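A Later Bell at Nerkport High

By Kerstin Moen
October 5, 2023

The first bell at Nerkport High School used to ring at 7:26. Since the start of this school year it has rung at 8:15, a shift of 49 minutes, and almost everything else in the district has had to move with it.

The buses moved first. Nerkport runs its routes in two waves, with the same drivers and the same vehicles covering the high school and then the two elementary schools. When the high school went later, the elementary schools had to go earlier. Children in Flurbridge, at the far end of the longest route, are now picked up before seven.

"My son is six and he eats breakfast in the dark," said a mother waiting at the Flurbridge stop, who asked that her name not be used. "My daughter is 16 and she's still asleep when we leave. I understand the reasons, but it's a hard thing to explain to a six-year-old."

The school board approved the change in January after two evening hearings. The argument in favor was that teenagers fall asleep later than young children do and were coming to first period tired. Teachers had been saying this for years. One chemistry teacher told the board she had stopped giving tests before nine because the scores were so much lower than in her afternoon section.

Arguments against were mostly practical. Parents who leave early for work wanted to see their kids out the door. Coaches worried about daylight. Students with after-school jobs worried about shifts.

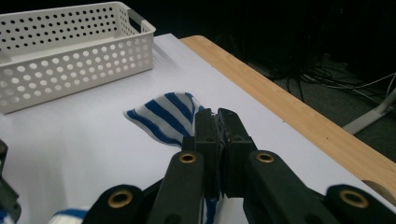 Athletics has been the most visible problem so far. School now lets out at 3:10, and away games in the Nordin conference start at four. The bus to Drerkance takes 75 minutes. For those games, players leave during sixth period, and the cross-country team has already missed that class three times. The athletic office has asked the conference to push back weekday starts, but the other schools in it still run on the old hours and have no reason of their own to agree.

Teachers are split on the missed class time. Some post notes and let athletes catch up at home. Others want them in the room during the new morning help period, which runs from 7:45 until the bell and is open to any student who can get there. Getting there is the catch. No bus arrives that early, so the help period mostly serves students who drive or live close enough to walk.

The front office keeps a paper log of late arrivals. In September of last year it held 300 entries. The principal's office would not release this September's total, saying it wants a full semester before drawing comparisons, but the secretary who keeps the log said the line at her window is shorter.

Students I spoke with were less divided than their parents. A junior who works evenings at a grocery store said she gives up an hour of pay on school nights and would still not go back. A senior in the marching band disagreed. Band rehearsal used to end at 4:30 and now runs past five, and he gets home to the same homework with less evening left to do it in.

The elementary schools have made changes of their own. Breakfast is now served in classrooms for the first 20 minutes, and both buildings have added supervised rooms after dismissal, which comes at 2:05. There is a waiting list for the one in Flurbridge. The district has budgeted for 8 additional aides across the two schools and has filled five of the positions.

The superintendent's staff will report to the board at the end of the first semester. One option on the table is a third wave of buses, which would let the elementary schools return to their old hours. It would also mean more drivers, and the district is already advertising for those. The application is at the transportation office, next to the high school parking lot.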